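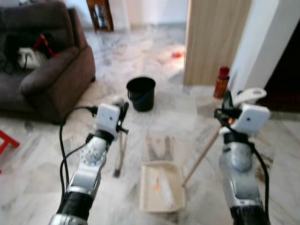
Sealing marble floors: worth it or not?

Posted by gumede_b
We moved in at the start of June and the whole downstairs is polished marble, white with gray in it. The seller left a half-used can of Narholm sealer in the utility closet and told us to put it down every year. My brother-in-law says sealer on polished marble is a waste of money. The label is no help, it just says "natural stone."

I have already got one dull ring by the kitchen door where somebody set down a glass of lemonade. I would like to stop more of those before the holidays. Does sealing help with that?

Bheki Gumede

Posted by pellworth
No. Your ring is an etch, not a stain. Acid eats the polish. Sealer goes into the pores of the stone and slows down liquids soaking in. It does nothing for the surface. You can seal that floor every week and lemonade will still mark it.

Posted by tilesetter_ohio
Agree with pellworth on the etch. Disagree if the point is to skip sealer altogether. White marble stains. Coffee, oil, rust from a plant stand. I have pulled up tile with rust marks all the way through. An hour of sealing is cheap next to that.

Posted by pellworth
I didn't say skip it. I said it won't fix his problem.

Posted by gumede_b
OK, so two different problems. How do I know if the floor needs sealing at all? I have no idea when it was last done.

Posted by tilesetter_ohio
Water test. Put a spoonful of water on a clean spot and leave it 15 minutes, then wipe it up. If the stone under it went dark, it is taking in water and you should seal. If it looks the same, leave it alone for now. Do it in a few places, including next to the sink and one spot that gets no traffic.

Posted by hsutter
Do not put that old can on the floor. I did the same thing in our hallway with an opened can of a different brand and it dried in patches that I had to take off with solvent and a white pad. It took me an entire weekend. Buy new.

For daily care I would worry less about sealer and more about grit. Sand is harder than marble. The traffic lane from our front door was dull long before anything got spilled on it. Put a mat outside and another inside, and sweep before you ever get a mop wet.

Hubert Sutter

Posted by mopbucketmary
Seconding the mats. I would add to throw out any cleaner with vinegar or lemon in it. People mean well and mop marble with vinegar because it worked on their vinyl. Check the bathroom spray too, most of those are acid and the overspray lands on the floor.

I use Jumura stone soap, one capful to a bucket, then a second pass with plain water. If you skip the plain water you get a film after a few months and then everyone blames the floor.

Posted by crandall77
Stone soap is the reason you get a film. Use a neutral pH cleaner with no soap in it and you can forget the second pass. I have done 124 square feet of marble in my entry that way for 6 years and it looks fine.

Posted by mopbucketmary
An entry is not a kitchen. Mine gets grease.

Posted by crandall77
Neutral cleaner takes off grease. Change the water when it goes gray. Most people mop the last half of the room with dirty water.

Posted by gumede_b
What about sweeping? We have a vacuum but it has a hard roller and I am nervous about it. Broom or dust mop?

Posted by hsutter
Turn the roller off or use the bare floor head. If neither is possible, leave the vacuum in the closet. I use a microfiber dust mop most days, dry, no spray. The broom is for corners and along the baseboard.

Posted by tilesetter_ohio
Soft broom is fine everywhere. Just keep the head clean. Knock it out outdoors and wash it once in a while. A broom with a pebble stuck in it will draw a line across your living room. Same with a bucket: lift it, don't slide it.

I wrote up the longer version of this for our shop's page a while back. Pasting it in so I don't have to type it all again.

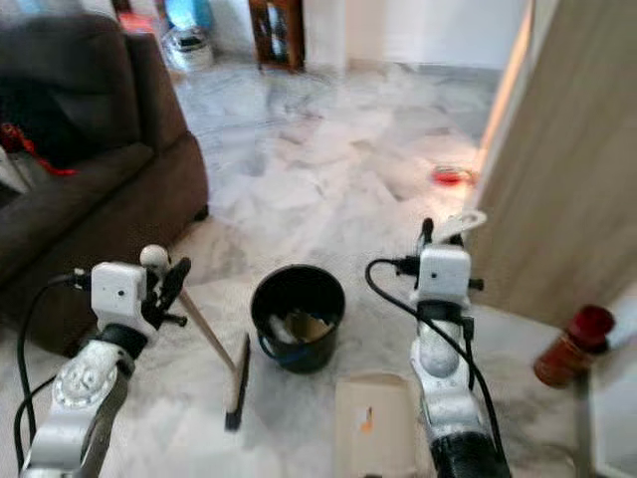

Dayton, Ohio, 21 July 2020

Homeowners ask us more about marble than any other floor, and most of the trouble we get called out for comes from cleaning. Stone that is swept often and mopped with the right product holds its polish for years.

Sweep or dust mop dry first. Mix the cleaner in cool or lukewarm water at the strength printed on the bottle. More product does not clean better and it leaves streaks. Wring the mop until it stops dripping. Work in small sections, and dry the floor with a towel if your water is hard.

Wipe up wine, juice, coffee and tomato sauce right away. Blot, do not rub. For oil stains, a poultice of baking soda and water left under plastic overnight will often pull the color out. It may take a second round. Rust is harder and we would rather you called somebody before trying a rust remover, as many of them are strong acids and will burn the stone.

Light etching on polished marble can be worked out by hand with a polishing powder made for marble. We use Kastater in the shop. If you can feel the etch with a fingernail, the floor needs to be honed and repolished, and that is a job for a machine and a person who has run one before.

Posted by pellworth
Good write-up. I would put a warning on the baking soda, though. Left too long it can scratch when you scrape it off. Plastic scraper, light hand.

Posted by crandall77
Powder by hand on a floor is miserable. I tried it on one ring and ended up with a shiny circle where the dull one was. It stood out more than the etch did.

Posted by tilesetter_ohio
Then the floor around it was worn. Feather it out farther and stop sooner. Start behind a door so you get a feel for it.

Posted by gumede_b
Did the water test in three spots. Stone went dark by the sink, no change in the other two. So I seal the kitchen only?

Posted by tilesetter_ohio
Seal the kitchen. Let it dry a full day first with no mopping. Thin coat, wait the time on the label, and wipe every bit off the surface before it dries. It is the leftover that goes hazy.

Posted by gumede_b
Thanks. The Ammann store near us carries a water-based one. I'll get that and toss the old can. The ring stays where it is until I have practiced behind the door.

Posted by hsutter
Check with your county before you toss the can. Ours won't take solvent sealer in the regular trash.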